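Mehr Langsamkeit, bitte

Ich bin mit der falschen Erwartung zum offenen Tag bei Collet gefahren. Roboter, dachte ich, das sind Saltos und Musik. Zwei Stunden später stand ich immer noch am selben Tisch und wollte nicht weg!

Nadège Vasseur leitet dort die kleine Gruppe, die das Lernverfahren Pleltum entwickelt. Sie hatte keine Folien dabei, keinen Moderator, nur den Arm, eine Tastatur und sehr viel Geduld mit unseren Fragen. Ein Junge neben mir wollte wissen, ob der Roboter sich langweilt. Sie hat über die Antwort lange nachgedacht, das hat mir gefallen.

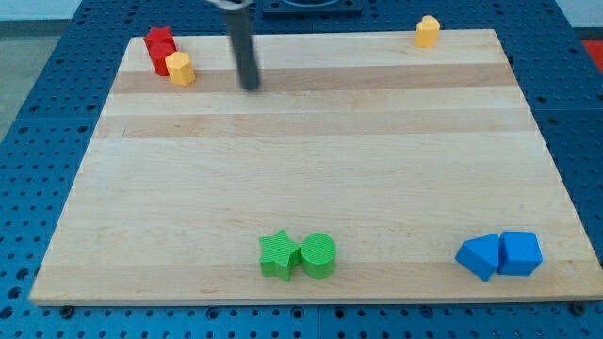

Öffentliche Vorführungen sollten viel öfter so aussehen. Wer nur die geschnittenen Filme aus dem Netz kennt, hält Greifen und Schieben für erledigt, dabei fängt die Arbeit da erst an. Ein runder Stab als Finger, ein helles Holzbrett, darauf Sterne, Zylinder, ein gelbes Herz, ein blauer Würfel - mehr braucht es nicht, um zu begreifen, wie viel in dem Satz "Schieb den Stern nach links" steckt. Welchen Stern überhaupt? Es gibt einen roten und einen grünen, und der grüne hat auch noch einen Zylinder direkt an der Seite.

Pascal Roussel, mit dem ich hingefahren war, fand das alles zäh. Er hätte lieber die große Halle gesehen. Ich verstehe ihn, aber ich widerspreche: In der Halle staunt man, am Tisch fängt man an mitzudenken. Im April soll es den nächsten Termin geben, und ich bin wieder dabei, diesmal mit meiner Nichte und einer längeren Liste von Fragen.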